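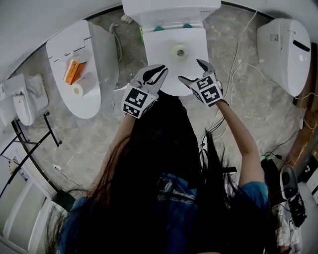 Budget for a second pair of hand-held grippers, or wait?

bartosz_ad
Good evening. I am planning the equipment for our small team and I would like opinions from people who already paid for such things. We are collecting bathroom tasks: opening and closing toilet lids, moving a paper roll, pressing side buttons. Our operator works with one pair of hand-held grippers with marker cubes. We have four toilets in one room, of different types, one of them a rounded smart model with a sensor and a small button on the side. My question is if I should put a second pair in the budget for April, or spend the same money on more fixtures.
The offer from Skunden is for 2 pairs, and they gave me a price only if I take both.
Bartosz

quietbench
How many people do you have who can record at the same time? If it is one, the second pair will lie in a drawer.

bartosz_ad
Three people are trained, but the room is small. Two could work if one stands on the other side. I would not put them at neighbouring toilets.

Misetti_fan
I disagree with quietbench a little. A second pair is also your spare. We bought one pair only, a finger pad came off, and we waited 17 days for the part. In this time we paid the operator for sorting files. Look at the cost of a stopped week before you look at the cost of the gripper.

quietbench
Then buy spare pads and one spare finger set, this is much cheaper. I never saw a whole gripper die.

Misetti_fan
I did. It fell on floor tile. Your floor is tile too, I see, so please think about it.

hiba.atallah
Hello Bartosz. I do purchasing for a team with a similar plan (kitchens, not bathrooms). Some things we forgot in the first budget:
– printed marker cubes. They get scratched, and a scratched marker is a lost recording. Order extra ones with the first delivery.
– cable covers for the floor. You have thin white cables running across the tiles and down beside the person's right arm. We spent almost nothing on this and it was the best money of the year.
– a simple shelf near the operator. Your box and paper roll are standing on the lid of the left toilet, so you must move them each time you want this lid.
About the main question, I would ask Skunden for a price for one pair and a spare parts kit. They told us "only both" as well, and after 3 e-mails it was possible.

bartosz_ad
Thank you Hiba, the cable covers were not in my list at all. The shelf I can take from the old office. I will write to Skunden tomorrow.

old_plumber_77
I come from the other side, I fit bathrooms. More fixtures is not only the price of the fixture. Do you connect them to water, or they stand dry? If you connect, a smart toilet needs its own supply and a socket in the correct place, and the electrician costs more than you expect. Also check the hinges. A soft-close lid and a normal lid are a very different movement for the hand.

bartosz_ad
They stand dry and will stay dry. Only the smart functions need power. The hinges are a good point, I did not write down which lids are soft-close. I will make a column for it.

quietbench
This is my argument also. Different hinges will give you more than a second pair of hands on the same lids. Cieślak sells used display models, ask for the ones with a damaged tank, they are cheap and the lid is fine.

Misetti_fan
Used display models have loose hinges in my experience. You will record a lid that no customer has at home.

quietbench
Customers have loose hinges at home. Mine is one of them.

hiba.atallah
Both are right, I think. If the budget is tight: one pair, parts kit, two used fixtures. If it is not tight, take also the second pair and keep it closed in the box.

bartosz_ad
Small update. Skunden agreed to one pair with a parts kit, but the delivery is longer. Bronasden has the same fingers in stock for 91 euros a set, without the cubes. Does somebody know if the cubes from one supplier fit on the body from the other? The drawing shows the same screw distance, but I do not trust the drawing.

Misetti_fan
They fit, but calibrate again after you mount them. Use the short screws.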